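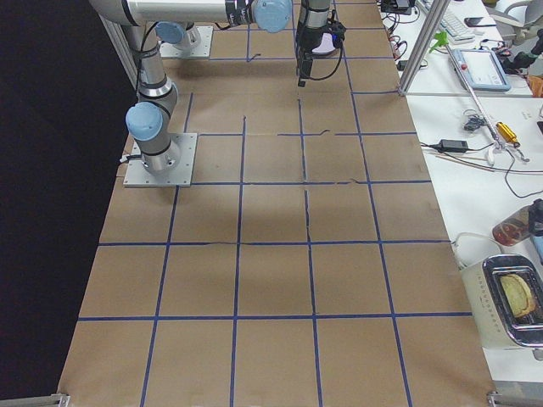 Brown kraft paper and blue tape, five squares across.

I spent most of May laying out a small house on paper before a single wall was moved. The house is the one we bought in Cabello, a plain single-story box from the years when every bedroom got one window and one closet. Floor area is not the problem. The problem is that the kitchen sits at the north end and the only good light comes in at the south.

We talked to two firms. Stirketico wanted to open the whole middle of the house and put a steel beam across it. Eltell wanted to leave the bearing wall where it is and swap the kitchen with the back bedroom. The second idea needs longer drain lines but no beam, and I liked it better as soon as I saw it drawn.

The architect at Eltell works on a 4-foot grid. Walls land on a line or halfway between two lines, and so do windows if they can. I thought this would make everything stiff. In practice it mostly settled small arguments, like whether the pantry should be a few inches deeper. The pantry stayed on the line and the hallway kept its width.

We drew six versions. The first three had an island, which I had wanted for years. With the island in, there was no way to get from the back door to the sink without walking around somebody. Version four dropped it and put a long counter under the south windows, 108 inches from end to end. Versions five and six only changed the bathroom door, and we ended up with the door from five.

The drawings and the permit set came to $3,771. That covers one site visit and the structural notes, but not the survey, which we already had from closing.

Still open are the windows. I priced a set from Wundau and the tall ones are more than I want to pay, so we may go with three shorter units and a higher sill – this also helps with the counter outlets. The floor is undecided too. The hallway has oak under the carpet and I have only pulled up one corner of it, next to the linen closet. The rest comes up once the bedroom furniture is in storage.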